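### 4.2 Effect of wall colour on perceived room size

The second part of the study dealt with the colour of the wall opposite the entrance. Earlier work on this question gives mixed results. Light walls are often said to make a small room feel larger, but many of these studies changed the lighting and the colour at the same time, so it is difficult to say which of the two had the effect. For this reason we kept the lamps, the ceiling and the floor the same in all conditions and changed only the paint.

The tests were carried out in July in two residential buildings, one in Hitthorpe and one in Skilimura. In total 102 residents took part, of whom 48 lived in the Hitthorpe building. Each person entered the room alone, stayed for 30 seconds and then estimated the distance to the far wall without walking towards it. After this they answered a short questionnaire on comfort, brightness and the wish to spend time in the room. The paints were mixed for us by Flornex, and all of them had the same matt finish.

Residents in both buildings judged the wall to be nearer when it was painted in a dark colour. The difference was clear for the dark red and the dark blue, but it was small for the greenish greys. This agrees only partly with the model of Moschos, in which lightness alone predicts the estimated distance. Our results suggest that the strength of the colour also matters, and that a weak, greyish tone of low lightness does not bring the wall forward as much as the model expects. We cannot exclude that the residents of Skilimura were used to such tones, because the stairwell of their building has been painted in a similar one for many years.

The answers on comfort were less regular. Several residents described the dark olive wall as calm, while others wrote that it was "heavy" or "like an office in the evening". A plain surface also gives the eye very little to hold on to – there is no pattern from which the distance could be read. Under such conditions small changes in shading may become more important for the judgement (Figure 3).

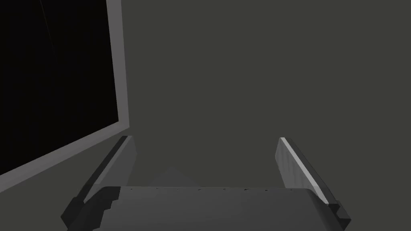
**Figure 3.** Plain wall in dark olive-grey, slightly lighter towards the centre. Computer rendering.

We therefore repeated the analysis without the answers of those residents who had reported problems with distance vision. The order of the colours remained the same, and only the difference between the two lightest paints disappeared. The influence of furniture is treated separately in Section 4.3.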